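From: Radka Mladenović
To: Multari Golf Society members list
Date: Monday, March 18, 2019
Subject: Re: Proposed changes to the 16th, and the club event format

Kartini, and everyone,

I've read the proposal twice now and I'm still not convinced. I'll quote the parts I'm answering so people don't have to dig for the original.

Kartini Mandagi wrote:
> The plan from Hutapea is to move the tee on 16 back and to the left,
> which brings the fairway bunker into play for the longer hitters. At
> the moment it's a driver and a flick for anyone under a ten handicap
> and the hole has no teeth. They also want to let the rough grow in on
> the right so that bailing out costs something.
>
> On top of that, Yoga and I would like to switch the November event
> from stroke play to a modified Stableford. Faster rounds, fewer people
> out of it by the fifth hole. Please reply with any objections so we can
> tell the pro shop.

I have objections, so I'm replying.

Take the tee first. "A driver and a flick for anyone under a ten handicap" describes maybe a third of this list on a good day. I play to 16. From the current tee, into the usual wind, I hit driver and then a hybrid and I am pleased if the hybrid finishes on the apron. Move the tee back and I'm laying up on a par four, which I already do on 7 and on 12. Three holes like that in one round is too many for me.

And will the bunker really come into play for the people it's aimed at? Aisyah Sinaga carries it now with something to spare. From a tee farther back and left she'd have a different angle, sure, and from that angle the fairway opens toward her. I stood up there after our last round and looked. The big hitters get a wider target and the rest of us get the sand. If Hutapea has a drawing that shows otherwise I'd like to see it, because the one that went around had no distances on it at all.

The rough on the right I could live with, if it gets cut to a length where you can find a ball. Last fall it was not. We had a group of four looking for Kamonchanok's ball for what felt like half the afternoon, and then she found it by standing on it, and then nobody agreed on the ruling. (Moving your own ball by accident while searching has no penalty under the new rules, you put it back where it was. I looked it up that night. I'd been on the wrong side of that argument, Kamonchanok, and I owe you a drink.) 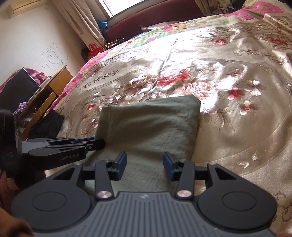 The November format

I don't mind Stableford. I've played plenty of it. What I mind is the word "modified," which wasn't explained anywhere in the message. If it's the version we tried at Trirnport, with five for an eagle and minus one for a double, then say so, and say whether we're using full handicap or some fraction of it. At Trirnport we didn't settle that until people were in the bar, and two cards had to be redone.

I also doubt it will make the rounds any faster. Stableford is quicker only if people pick up when they can't score. I've played with this group for years and I can think of two people who pick up. The rest of you putt out for a seven "just to see." I include myself. If you want faster rounds, play ready golf and start the first group earlier — the tee sheet had a long empty stretch at the beginning of the morning last time and we used none of it.

As for people being out of it by the fifth hole, that's stroke play. You make an eight early and you have to live with it. I made a nine on the second hole two years ago and still finished ahead of Yoga, which he will remember.

One more thing that got tucked in at the bottom of Kartini's message:

> Wevamow have offered a discount on balls with the society logo if we
> order 2000. It works out well if we use them as prizes over a few
> seasons.

2000 golf balls? Where do they go? Whose garage? And what happens to the leftovers if the logo changes, which has come up at every dinner I've been to? I asked Wevamow what kind of ball it is and got back a page about "tour feel" that didn't say how many layers it has. I'd want to hit a sleeve of them before we pay for anything. If someone has already said yes to this, please tell us.

So, for the record: against the new tee until I see yardages, fine with the rough if there's a mowing height written down, undecided on the format until "modified" is spelled out, and against the balls.

If the rest of the list is in favor I'll go along with it and complain on the course like everyone else. But please reply to the list. Last time half the answers went to Yoga privately and then we were told there was "broad support," and I'd like to be able to read it for myself.

I'm playing Saturday, early, and there's a spot open in my group if anyone wants to walk over to that tee with me afterward and look at the angle.

Radka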